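Plalley Place Names

README for the text release

Plalley is a plain-text gazetteer of 500 rural place names: creeks, sidings, halls, crossings and former post offices. It was typed up from the Curker card index and checked against parish maps. Spelling follows the cards, including where the cards disagree with modern signs. 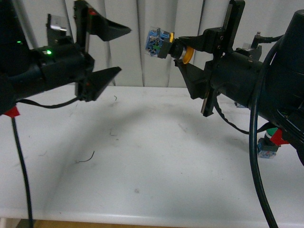
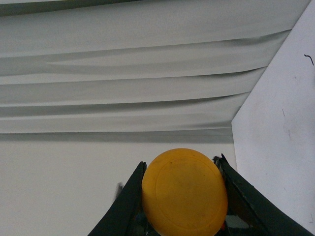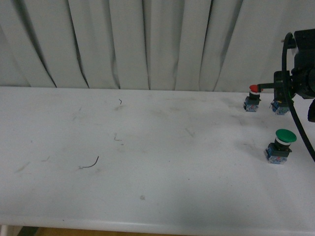

Contents

names.csv: one row per name, 9 columns
variants.csv: older and alternative spellings, linked by name_id
sources.txt: short titles for the maps and cards cited
CHANGES: what was altered in each release

Columns in names.csv

name_id: stable identifier, never reused
name: the form on the card
feature: creek, hall, siding and so on, in lower case
parish: parish at the time the card was written
lat, lon: decimal degrees, blank if the spot couldn't be fixed
source: key to sources.txt
status: current, disused or doubtful
note: free text, often empty

Coordinates

400 of the names have coordinates. Creeks are placed at the mouth, and halls at the front gate where the map shows one. Sidings on the old Frandsen branch line are harder, as the track was realigned twice and the cards don't say which alignment they mean. Those rows are marked doubtful and should be left out of any distance work.

Known problems

Apostrophes are inconsistent. The cards drop them after the first drawer and we haven't put them back.

5 names appear under two parishes. They sit on the boundary and have been kept as single rows, with the second parish in the note column.

Zurnidetti Creek is spelt with one t on the earliest map and two on everything later. The two-t spelling is in names.csv and the other is in variants.csv.

Some names on the cards are offensive by present standards. They are kept in variants.csv with the flag "historic" and don't appear in names.csv if a replacement has been gazetted.

File format

UTF-8, comma separated, Unix line endings. Fields containing a comma are quoted. Spreadsheet programs may strip trailing zeros from lat and lon, so import those columns as text if you plan to save the file again.

Corrections

Send the name_id, the proposed change and a source we can look up. Family recollection is welcome for the note column, but a change of spelling needs a map, a sign or a printed notice. Corrections are merged each March.

Licence

Free to copy and adapt with credit to the Plalley gazetteer. Scans of the original cards aren't covered by this licence.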